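From the Tudetti Toy and Game Library: Why We Still Lend Things Without Screens

Good morning, dear members, and welcome back after what I think we can all agree was a very long, very sticky summer. The windows are open again, the kettle has been moved back to the front desk where it belongs, and the board game shelf has survived another round of July visitors with most of its pawns.

I want to use my corner of the newsletter this time to talk about family game night, because so many of you have asked me how to get one going when the kids are different ages and everybody is tired by dinner. I'm no expert. I grew up in a house where we played cards every Sunday whether we liked it or not, and my grandmother cheated shamelessly, and I still think of those evenings when I smell oranges (she peeled them while she waited for her turn). So that's my whole training, and you may take the following with as much salt as you like.

First, keep it short. I know there are people who love a game that goes on until midnight, and Fahad Soomro is one of them, bless him, but a seven-year-old isn't going to make it. Start with something that takes 10 minutes. If it goes well, play it again. We have a whole basket of ten-minute games by the door now, and any of us at the desk will happily talk your ear off about which one suits your bunch.

Second, let the youngest one choose, at least every other week. Yes, you will play the same matching game until you see those little ducks in your sleep. My sister's boy picked it 9 weeks in a row and then one night he just asked to learn rummy, and that was the end of the ducks. I was a little sad about it, to tell the truth.

Third, make up your own rules! Anselmo Paiva ran a lovely evening for us back in March where each family had to invent a game out of odds and ends, and the Galport Street table came up with one called Karico that I still don't fully understand. You roll, you tell a lie, somebody has to guess, and the loser fetches the snacks. We've written it out on a card and you can borrow it along with everything else.

If you'd like to try inventing one at home, you need very little. Something to roll and something to move will get you most of the way.
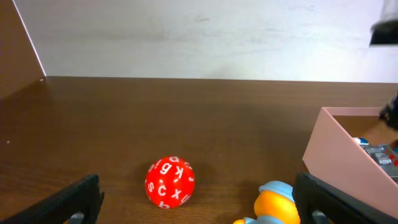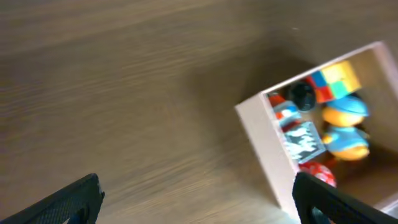
Which brings me to the Odds and Ends Shelf. It has 23 bundles on it at the moment, and each one can go home with you for two weeks, same as the puzzles. Please do check under the couch before you bring a bundle back. We had three hourglasses in the spring and now we have one, and I would dearly love to see the other two again — no questions asked, no fines, just slip them through the return slot.

While I have you, we're saving up for new shelving in the back room, and the folks at Brandão Hardware have kindly offered to cut the boards for us if we can cover the wood. We need 200 dollars more. The jar is next to the kettle, and there's a sign-up sheet beside it for anyone who is handy with a drill and doesn't mind a Saturday morning with too much coffee.

Fall hours start this week, so we'll be open until seven on Thursdays again for those of you who come by after work. Bring the kids, bring your mother, and if your family has a house rule that drives everyone else up the wall, write it down and leave it at the desk. I'm collecting them for next time, and so far the strangest one involves a sock.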